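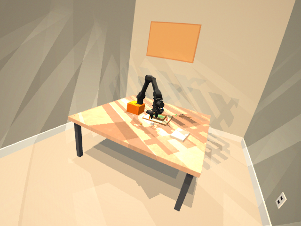 Binness wants to know why the tool library's loan numbers look so good when the shelves look the same as they did last winter, and Binness is right to ask. The question arrived by email after our last update and the rest of this report is mostly an attempt to answer it.

Sultach Tool Library
Progress report to the Shehu Fund, second quarter

Loans

We recorded 371 loans in the quarter against a target of 200. I would be cautious about that figure. Tistus, the lending software we moved to in November, logs a renewal as a new loan unless the person on the desk changes a setting by hand, and for much of the quarter the setting was left alone. Someone who kept a belt sander for a month of weekends could appear four times. We have asked the supplier for a report that separates the two and have been told it is coming. It was also coming last quarter.

Until we have it, please don't quote the 371 in your own material. I suspect we are still over target, but I can't show it.

Membership

The target was 100 paid members by the end of the quarter and we reached it. Whether they stay is another matter. The half-price offer brought in a rush of sign-ups, and a fair share of those people have yet to borrow anything. The application assumed that a cheap first year leads to full-price renewals. I didn't find much evidence for that when we wrote it and I haven't found any since. The first renewals fall due next quarter.

Repair evenings

We ran 3 of the planned repair evenings. Attendance was fine at the first, thin at the second, and good at the last, when it rained and the footy was off. Lamps and toasters mostly went home working. Whipper snippers mostly didn't, and we have stopped accepting anything with a petrol motor. The room is only ours on a Wednesday and the hire fee has gone up, so the line for venue costs will be overspent by year's end.

Neighbourhood reach

The grant agreement asks us to show "increased sharing behaviour" in the surrounding streets. We sent out the survey supplied with the agreement. The replies were warm and nearly all from existing members, which tells us that people who joined a tool library like tool libraries. I would sooner drop the survey and put the money towards a second pressure washer, the one item with a permanent waiting list.

Spending

Purchases are under budget, venue hire is over, and insurance is as forecast. The trailer has not been bought. Secondhand prices went up while we were getting quotes, and the colour-coded storage racking in the original plan can wait until we know we need it.

Requested from the Fund

Approval to move the survey money to equipment, and an extra month to supply corrected loan figures.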